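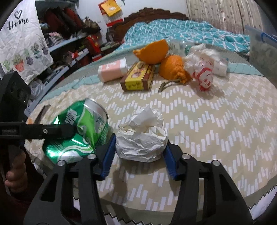
Litter on the chevron sheet, before clearing. Tissue and can nearest, bottle at the back.

Search the notebook Go Advanced

May, bedroom clearing, entry 6

Started 15:38. Bed made up with the beige fitted sheet, the one with the zigzag dashes and the teal border. Quilt left heaped at the headboard end. I still think the quilt should come off altogether, but the Fesham plan says "a bed as found" and somebody will object if I strip it.

The claim we're supposed to be checking, as I understand it, is that picking up from a bed is the same job as picking up from a table with a bit of cloth on it. I don't buy it. The Grullutley write-up says so in one sentence and gives no trial behind it. A mattress gives. Push down next to a light thing and it leans toward you, push next to a round thing and it rolls into the dip. Anyone who has eaten in bed knows this.

Things on the bed: crumpled tissue, crushed green soda can, pink and white container with a white cap, yellow box with the brown border, a big piece of orange peel, the orange mesh with the knot in it, clear plastic bottle with the green and white label.

Order in the plan is light things first. Tissue, peel, mesh, then the box, then the can, container and bottle. I'd have gone the other way. If the heavier pieces come off last they've had all that time to shift about while we lean on the mattress. The argument for light first is that tissue gets knocked to the floor. Fine, but then it's on the floor, and floors are easy.

Notes as I went:

Tissue. Came up on the first try by the twisted top. Don't read anything into this. It was bunched up nicely and a flat tissue would be another matter. Somebody should try it flat before we write "tissue, no problem" in the summary again.

Peel. Two tries. Left a damp mark on the sheet. Wipe or change the sheet between rounds? The plan says nothing. I wiped.

Mesh. Hated it. The cord drags after it, and I took it by the knot and the cord swept the box a little way along the sheet. Counted the box as "moved" on the form, though the form has no line for moved, only for dropped. Wrote it in the margin.

Box. Easy once turned. Pinching it across the short side is the only way I'd trust.

Can. Crushed is better than whole, for once. The dents give you something to hold. It was already lying on its side so no question of it tipping.

Container. Rolled. Told you so.

Bottle. Also rolled, toward the quilt, and stopped against it. So the quilt I wanted gone did me a favor. I'm noting that for fairness and I don't withdraw the objection, a bottle stopping against a quilt once is luck.

Finished 15:58, so 20 minutes including the wiping and the margin notes. The Alliso round was logged as shorter, but their sheet doesn't say whether resetting was included. I asked for the raw log and got the summary again.

Is any of this worth keeping? Some. The order matters more than the plan lets on, and I'd like one round done heavy first before anyone prints a recommended sequence. One round each way won't settle it either.

To do:
- heavy first, same sheet, same things
- flat tissue
- a "moved" line on the form
- ask Bukhari which mattress they used, firm or soft, their notes just say "bed"
- fresh peel, this one is getting leathery

Trash and recycling sorted at the end. Can and bottle in recycling, peel in the food bin, mesh in the trash because I couldn't find anyone willing to say otherwise. Kept the box and the container for the next round. Sheet in the wash.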